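Notes from the Kitchen Garden

Well, the capsicums have finally come good! I know I've been banging on about them since the September issue, when I had a windowsill full of seedlings and not much else to show for myself, but we're now at the stage where I'm bringing them in by the apronful and trying to think of things to do with them that aren't stuffed capsicums. (The household has made its feelings about stuffed capsicums known.)

I grew two kinds this year, one lot from the seed swap at Teria Hall and the rest from punnets I picked up at Javitz Nursery on the way home from the dentist. The punnets went in the ground first and sulked for a month. I really thought I'd lost them. Then we had that run of warm nights and away they went, and I had to rush out with stakes and old stockings to tie them up before the branches snapped. If you haven't staked yours, do it this arvo. They're more brittle than they look and a loaded branch will tear straight off the main stem in a decent wind.

A few of you wrote in to ask about feeding. I give mine a handful of potash when the first flowers open and then a liquid feed every fortnight, and I water at the base in the morning, usually before 7, while I'm still in my dressing gown. Too much nitrogen and you'll get a gorgeous leafy bush with nothing on it, as I did the year I got carried away with the chook manure.
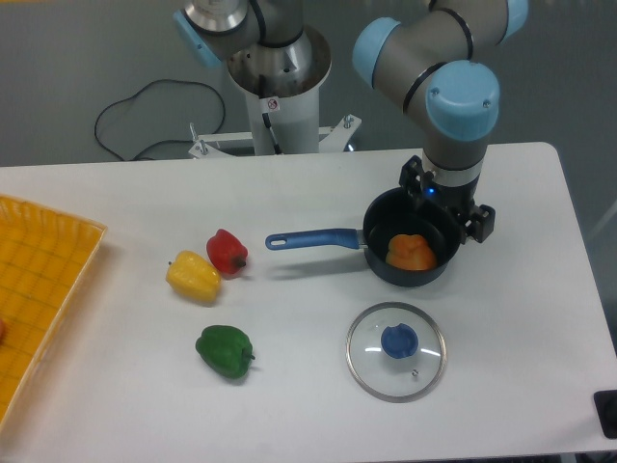
Capsicums, a saucepan and a glass lid.

Now, what to do with the glut. My favourite thing at the moment is a slow relish, and it could hardly be easier. Chop 4 big capsicums and 2 brown onions, cook them down gently in a good slosh of olive oil until they're collapsing, then add half a cup of brown sugar, a cup of cider vinegar, a teaspoon of mustard seeds and a pinch of salt. Let it tick over on the lowest heat you've got for 60 minutes, lid off, and give it a stir whenever you walk past. It goes beautifully with cheese on toast, or a snag, or straight off the spoon if you're me. I keep mine in the fridge and it never lasts long enough for me to tell you how long it lasts.

They freeze well too. Slice them, spread them on a tray so they don't clump, and bag them up once they're hard. They go soft when they thaw, so keep them for soups and curries. And do save some seed from your best plant, but let that fruit colour up completely and start to wrinkle first. Green ones give you hopeless seed, I've tried it.

A bit of housekeeping before I go. The Dhanial Street plots have 5 beds coming free after the holidays, so get your name down on the sheet by the tap if you're keen. The compost bays are full again (no more lawn clippings for now, please!) and the good wheelbarrow has a flat tyre. The produce table at the Pinier market starts back next month, and I'll be there with relish if there's any left. Bring your empty jars, preferably with the labels already soaked off.

Next time I want to talk about broad beans, and whether it's worth sowing early to beat the aphids. I'm leaning towards yes but I'd love to hear how yours went last season.

Contact the garden newsletter | Copyright Dhanial Street Community Garden | Back to top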